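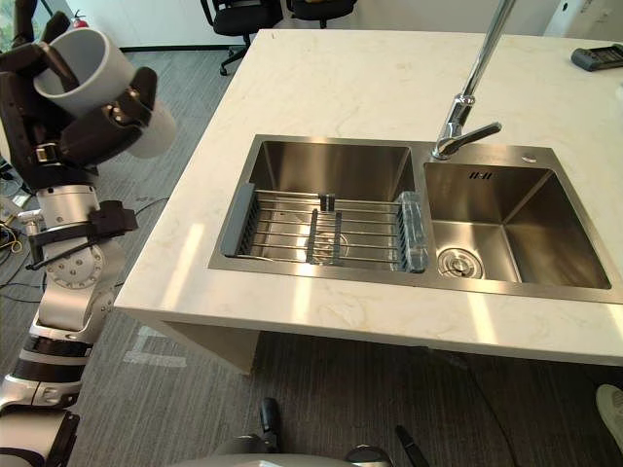

How long must the Breker hand remain idle before its grip force can be recalibrated?

The hand must remain open and unloaded for 20 minutes after the last task. The Turnell controller will not accept a calibration request before this period has elapsed.

4.2 Recalibrating the grip

1. Remove any dish, mug or utensil from the hand.
2. Move the arm to the park position and engage the brake.
3. On the controller, open Service, then Grip, and select Profile 2 (Ceramic).
4. Press and hold Confirm until the indicator turns green.
5. Record the offset in the service log.

Note: Code 237 indicates that a finger did not return to its zero position. Repeat step 2 before contacting Oberholzer Service.

Caution: Keep hands and loose clothing clear of the fingers during step 4. The full cycle takes almost 20 seconds and cannot be paused from the controller.

Revised September 9, 2022. Authorized by Evangelia Sarantis, Technical Publications.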